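Trolatholm Office Supply
Products > Desk and Workspace > Desktop Storage > Small-Item Organizers

Brallex Modular Desk Organizer, Series 14

Item status: In stock
Sold as: Complete set or individual modules
Availability: Business, school and government accounts

Overview

The Brallex Modular Desk Organizer is a system of open trays, lidded boxes and upright holders intended for shared and assigned workstations. Each module locks to the next along a common rail, so that a set may be arranged in a single row, in an L shape, or stacked to a height of three modules. The system was developed for offices in which desks are reassigned frequently and in which supplies must be found in the same location from one workstation to the next.

Series 14 replaces the earlier Grevance tray line, which has been discontinued. Customers who hold Grevance trays may continue to use them on the same desk, but the two rail profiles are different and the modules cannot be joined. An adapter strip is not offered.

What is included in the complete set

One base rail, 536 millimeters in length
Two shallow trays, open top
Two deep trays, open top
One lidded box with removable divider
One upright holder for pens, scissors and rulers
One letter tray, landscape orientation
Four end caps
Eight non-marking rubber feet
One sheet of printed labels and one sheet of blank labels

Modules are also sold separately. Individual modules are supplied with rubber feet but without a rail, and may be placed directly on the desk surface.

Materials and finish

Trays and boxes are molded from ABS plastic with a matte finish. The base rail is extruded aluminum. The finish is resistant to ordinary ink, adhesive residue and common office cleaning products. Solvent-based cleaners, acetone and abrasive pads should not be used and will void the finish warranty.

Standard colors are light gray, charcoal and dark green. Color is uniform within a set. Mixed-color sets may be ordered by requesting modules individually; the set price does not apply in that case.

Dimensions

Shallow tray: 100 mm wide, 120 mm deep, 25 mm high
Deep tray: 100 mm wide, 120 mm deep, 60 mm high
Lidded box: 100 mm wide, 120 mm deep, 60 mm high with lid closed
Upright holder: 80 mm wide, 80 mm deep, 110 mm high
Letter tray: 330 mm wide, 285 mm deep, 65 mm high

All dimensions are external. The interior of each tray is curved where the floor meets the front wall, which allows small items to be drawn forward and lifted with one finger. The rear wall is straight.

Selecting modules

The shallow tray is recommended for items that are used many times a day, including paper clips, push pins and rubber bands. Its low front wall permits quick access, but it should not be filled above the marked line. Overfilled trays spill when the rail is moved.

The deep tray is suited to binder clips, correction tape, staple refills, adhesive notes and similar items. Large binder clips should be stored in a tray of their own. When large clips are stored together with paper clips, the wire handles catch on the smaller items and sorting becomes slow.

The lidded box is intended for items that should not be exposed to dust or that are issued in limited numbers, such as memory cards, keys and postage. The lid does not lock. Customers who require a locking module should refer to the Ranjbar secure drawer insert, which is listed separately and is installed beneath the desk surface.

The upright holder has a weighted base and may be used alone. It is divided into two compartments of unequal size. Scissors should be placed point down in the larger compartment.

The letter tray does not attach to the rail. It may be placed beside the organizer or may support it, provided that the total load does not exceed the limit given in the following section.

Load limits

Base rail, fully assembled: 4 kg, evenly distributed
Letter tray, used as a support: 3 kg
Stacked modules: three high, with the heaviest contents in the lowest module

Assembly and placement

No tools are required. The rail is placed on a clean, level surface with the channel facing upward. Each module is set into the channel at the rear edge and pressed down at the front until a click is heard. End caps are fitted last. To remove a module, press the release tab on the underside and lift from the front.

Rubber feet should be attached before the rail is loaded. They adhere to painted, laminated and glass surfaces. On unsealed wood, a felt pad is recommended in their place; felt pads are available from the Accessories page.

The complete set fits most cubicle desks. On corner desks, the L arrangement requires the corner joint, item code TH-CJ, which is not part of the complete set. Please measure the clear distance beneath any overhead cabinet before ordering modules for stacking.

Labels

The printed sheet carries labels for the most common small supplies. Blank labels accept ballpoint pen and permanent marker. Labels are placed in the recess on the front wall of each tray and may be removed without residue for a period of two years.

Offices that maintain a standard desk layout may order custom-printed labels in quantities of 100 or more sheets. Artwork is submitted through the customer account page. A proof is issued by e-mail and must be approved before printing begins.

Guidance for shared workstations

In a review of desk supply practices prepared for Trolatholm business accounts, workplace planner Li-hua Wu recommended that each shared desk be provided with an identical arrangement of modules and that the arrangement be recorded on a card kept in the letter tray. The review also made the following recommendations:

Store coated and uncoated paper clips in separate trays where documents are scanned or archived.
Return clips removed from incoming documents to the tray singly. Clips that have been linked should be separated first.
Discard bent clips and binder clips with loose handles.
Limit the quantity at each desk to one week of normal use and keep the remainder in the supply room.
Empty and wipe all trays when a desk is reassigned.

The full review may be requested from the account service desk.

Cleaning and care

Remove the contents and detach the modules from the rail. Wash trays by hand in warm water with mild dish soap and dry with a soft cloth. The modules are not dishwasher safe. The aluminum rail should be wiped with a damp cloth and dried at once. Dust in the rail channel may be removed with a narrow brush.

Adhesive from tape or notes may be removed with rubbing alcohol applied to a cloth. Do not pour alcohol directly onto the tray.

Replacement parts

End caps, rubber feet, lids, dividers and label sheets are stocked as replacement parts. When ordering, please give the color and the two-digit series number molded into the underside of each module. Parts for the discontinued Grevance line are available only while supplies last.

Ordering and delivery

Complete sets are shipped in one carton. Orders of individual modules may be shipped in more than one carton. Deliveries are made to a loading dock or to a ground-floor reception area. Inside delivery to individual departments can be arranged at additional cost and must be requested when the order is placed.

Quantity pricing is applied automatically in the cart. Purchase orders are accepted from approved accounts. For installations covering several floors or buildings, customers are encouraged to contact Juraj Vrabec, Workspace Accounts, before placing an order, in order that delivery dates may be coordinated.

Returns

Unused modules may be returned within 30 days of delivery in the original packaging. Custom-printed labels cannot be returned. Items that arrive damaged should be reported within five business days, and the carton should be kept until the claim has been reviewed.

Warranty

Brallex modules are warranted against defects in material and workmanship for five years from the date of purchase. The warranty covers cracking of the tray walls, failure of the release tab and separation of the rail. It does not cover fading caused by direct sunlight, damage from solvents, or breakage resulting from loads above the stated limits.

Related products

Ranjbar secure drawer insert
Felt pad set, self-adhesive
Corner joint TH-CJ
Custom label sheets

Product information last revised Saturday, April 11, 2020. Specifications are subject to change without notice.
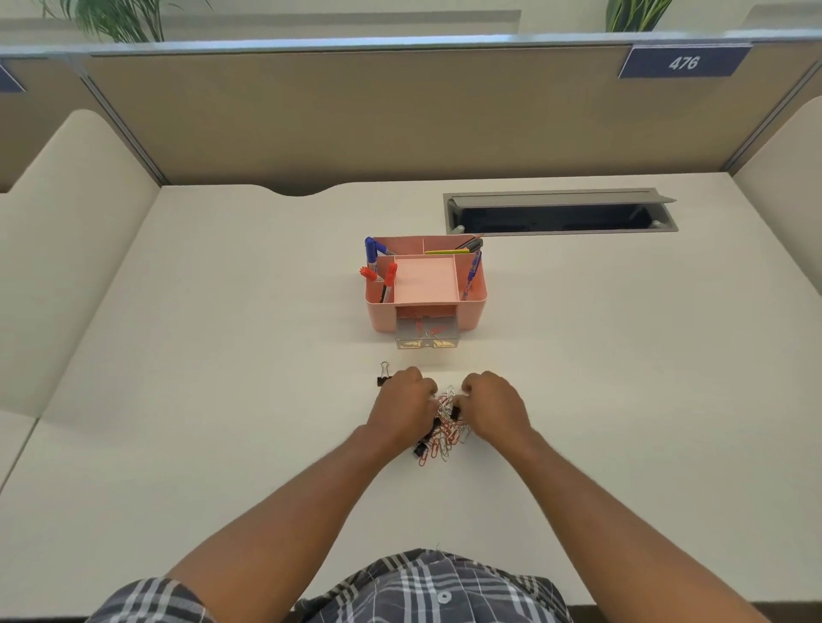
Paper clips and binder clips at a cubicle desk.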